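Re: Does reweighting the demos really help, or did we just get lucky?

anjana_h
We finally have numbers on the toast task, and I'm so pleased I had to come and share! We trained on 119 demos, then trained again with the slow, fumbling ones weighted down (Pranab's idea, borrowed from the Hurkley sorting work). Out of 21 trials each, the plain policy failed 3 more times than the weighted one.

Wudel
Lovely work, but I'd be careful, my friend. A gap of 3 in 21 is well within what I get from running the same checkpoint on two different mornings. How many seeds?

anjana_h
Just 2, I'm afraid. Fair point.

kurnton_lab
I'll disagree with Wudel a little, kindly meant. The size of the gap matters less to me than where the failures land. If they're all at the moment the fingers meet the crust, the weighting is probably doing something real. Anjana, where do yours fall?

Wudel
Then log the failures by stage and show us! I'd still want more seeds before anyone calls it a result.

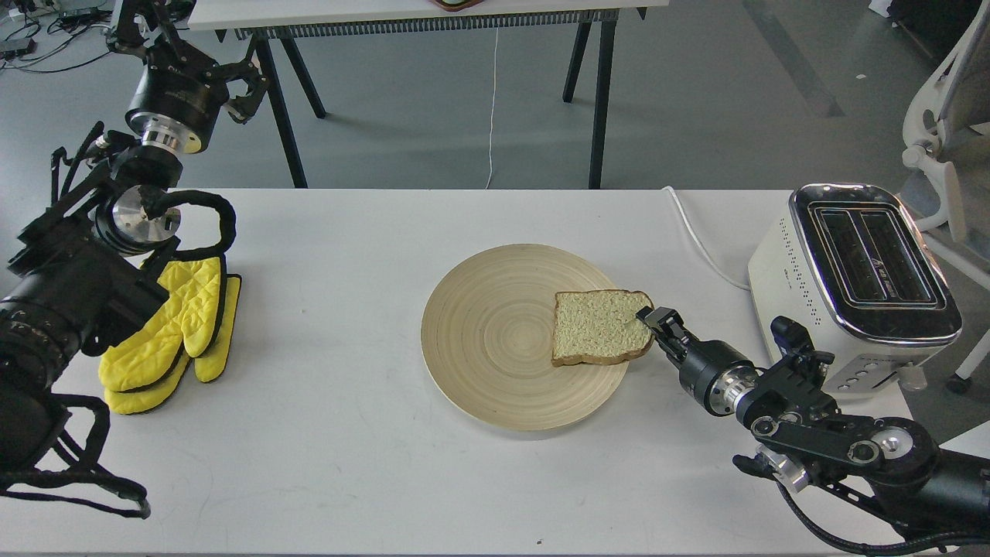
Pranab Gazi

Most of ours come at this stage, with the right gripper at the edge of the slice and the bread lying flat on the round plate. The plain policy tends to push when it should close. I'll split the logs by stage and run another seed, so please argue with us again in November.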